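Stedden Small Grocers Packaging Study
Progress report to the Honkanen Fund, 27 June 2021
Prepared by Orvokki Pesonen

Shelf-life testing covered 569 packs from 43 shops. Seal failures were logged in 58 packs, most of them in the resealable type supplied by Kistine. Humidity logging at the Ullenura store was interrupted for eight days and that interval is excluded.

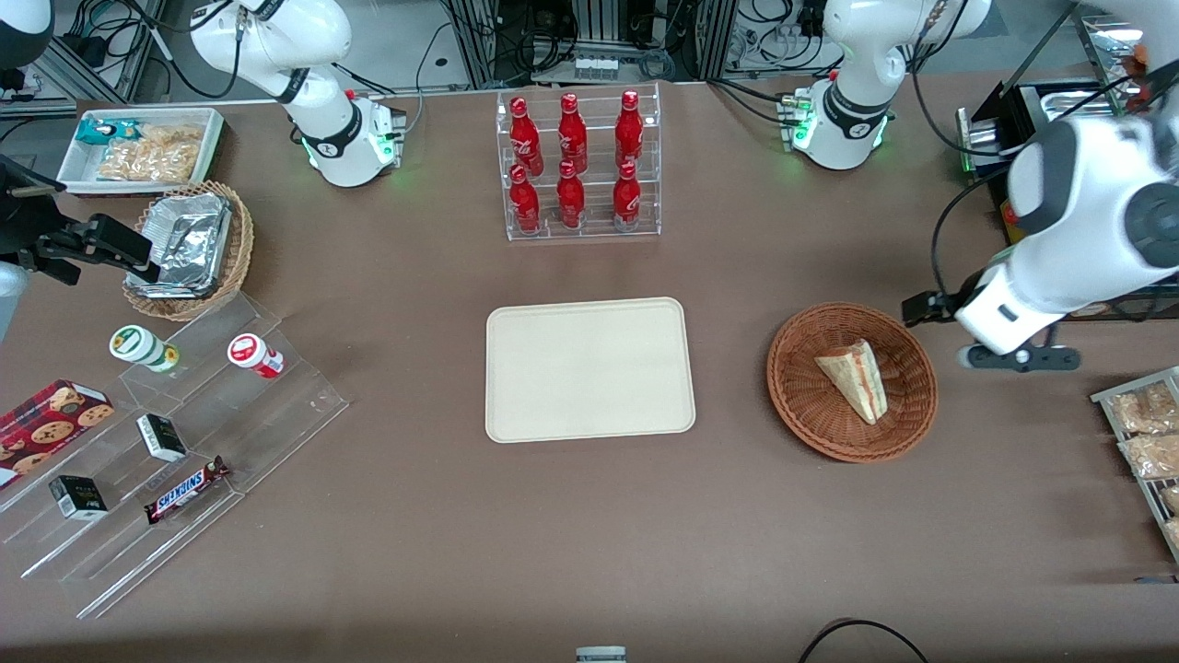
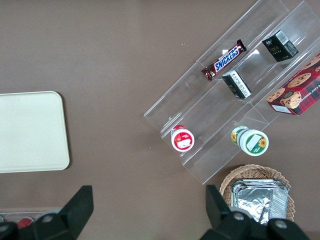 Fig. 1 and 2. Tabletop with containers, two views.

Chenxi Du has completed the moisture analysis for dry goods. Chilled goods remain outstanding. Spending is within budget. The second payment is requested on the agreed schedule, with the final report due in December.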